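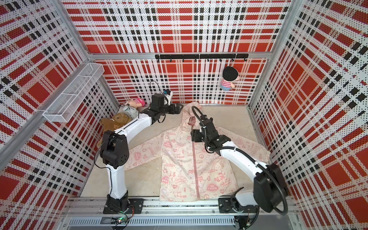

Two arms on one rail, with a child's pink jacket laid out between them.

October 2019

Votgate 5 is out, and I get to tell you about it!

I've been writing planning software at Rasavard for a good while now, and this is the release I've wanted to ship since February. Votgate is our planner for two-armed work on soft things: clothes, bedding, bags, anything that won't keep its shape while you're thinking about it. The old version planned one arm, then fitted the other in around it (lots of polite waiting). Version 5 plans both together, and planning time on our jacket set drops by roughly 40 per cent.

We tested it on 1,883 recorded grasps, hoods and zips included. Hoods are awful. The new cloth tracker, built with our friends at Yüksel, redraws its guess at the fabric after every pinch, so a rumpled sleeve no longer means starting over.

There's also a replay window, which I use daily, and 19 bug fixes, a few of them embarrassing.

Existing users can upgrade free. For trial copies and press questions, write to the Votgate desk at our Clurutbridge office.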